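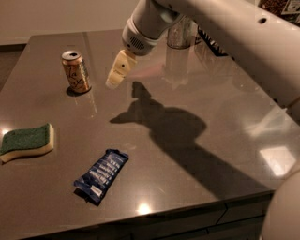
乾物・穀類部門 在庫管理定例会 議事録

日時：木曜日 14時開始
場所：Wisel本社 小会議室
出席：商品管理、物流、品質保証、店舗運営の各担当
欠席：情報システム(事前に書面で意見提出あり)
資料：前回議事録、品目マスタ差分表、Omville倉庫棚卸結果、容器比較表(案)

1. 前回議事録の確認
修正1箇所。「賞味期限の起算日」を「小分け日」としていた箇所を「原料ロットの製造日」に改める。その他は異議なく承認した。

2. 品目マスタの整理
商品管理より報告。在庫管理システムPokierに登録されている乾物・穀類の品目は1628件。このうち64件に重複の疑いがある。重複は主に、量り売り用と小袋用を別の担当が個別に登録したことによる。原料コードは同一だが、包装単位の欄が空欄のままのものが多い。
物流より、包装単位が空欄の品目は出荷指示書に単位が印字されず、倉庫側で都度電話確認を行っているとの指摘があった。
情報システムの書面意見は次のとおり。統合処理は画面から一件ずつ行うことが可能だが、統合後の取り消しはできない。一括処理を希望する場合は、統合元と統合先の対応表を表計算形式で提出されたい。
協議の結果、一括処理を採用する。対応表は商品管理が作成し、物流が照合する。包装単位は必須項目に変更する。変更は5月の棚卸前に反映させる。

3. Omville倉庫の棚卸差異
物流より報告。差異は小袋入りのグラノーラ類に集中している。帳簿在庫が実在庫を上回っており、破袋品の廃棄登録漏れが主因とみられる。外箱単位の品目では差異は生じていない。
品質保証より、廃棄登録は現在、紙の記録を週末にまとめて入力しているため、棚卸日をまたぐと帳簿に反映されないとの説明があった。
店舗運営より、店舗返品分の扱いについて質問。返品は返品伝票で処理されるため今回の差異には含まれない、と物流が回答した。
廃棄登録は発生当日の入力に改める。紙の記録様式は当面残し、保管期間は現行のままとする。端末の増設は不要と判断した。 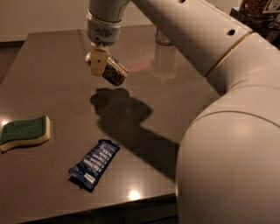
4. 仕入先Tarawnehからの規格変更通知
商品管理より報告。雑穀ミックスの原料配合が変更され、ごまの比率が上がる。アレルゲン表示の対象品目に追加はないが、原材料名の記載順が変わるため、裏面ラベルの改版が必要となる。
旧ラベルの在庫は新配合のロットには使用しない。切替はロット単位で行い、同一棚に新旧を並べる場合は棚札に区分を明記する。
品質保証より、新配合の水分値について試験成績書が未着であるとの報告。到着まで受入検査は現行基準で実施し、成績書の写しを商品管理にも回付する。
仕入価格の改定は本通知に含まれていないことを確認した。

5. 量り売り見本の容器

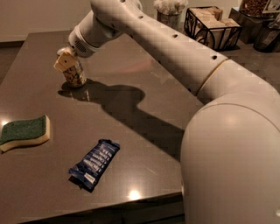 売場見本の容器については、密閉性、洗浄のしやすさ、視認性の各項目で比較を行った。現行の不透明缶は遮光性に優れるが、購入者が中身を確認するには蓋を開ける必要があり、開閉の都度、吸湿が進む。比較表の候補のうち透明な小型瓶は、写真のように明るい粒と暗い粒が混在する内容物でも、蓋を開けずに混ざり具合を確認できる。一方で光による油脂の酸化が懸念されるため、ナッツ・種実類を入れる場合の交換周期を定める必要がある。品質保証は20日ごとの交換を提案した。店舗運営からは、交換した見本の廃棄量を事前に試算してほしいとの要望があった。
透明瓶の試行は2店舗で行う。対象店舗は店舗運営が選定し、次回報告する。試行中も不透明缶は撤去せず、バックヤードに保管する。見本のラベルには品目コード、充填日、原料ロット番号を記載する。価格は棚札で表示し、見本には貼付しない。

6. その他
・棚札の用紙について、現行品が生産終了となる。代替品の見本を物流が取り寄せる。
・Pokierの閲覧権限について、店舗側から原料ロットの参照を可能にしてほしいとの要望あり。情報システムに照会する。
・計量器の定期点検の日程は未定。確定次第、各店舗に通知する。

7. 決定事項および担当
品目統合の対応表作成：商品管理
対応表の照合：物流
包装単位の必須化：情報システム
廃棄登録の手順書改訂：品質保証
雑穀ミックス裏面ラベルの改版：商品管理
透明瓶試行店舗の選定：店舗運営
見本廃棄量の試算：品質保証

8. 継続審議
容器の遮光対策(瓶の外側に巻く帯紙の要否を含む)。旧ラベル残数の処分方法。

次回は棚卸の終了後に開催する。開催案内は商品管理より送付する。
15時40分閉会。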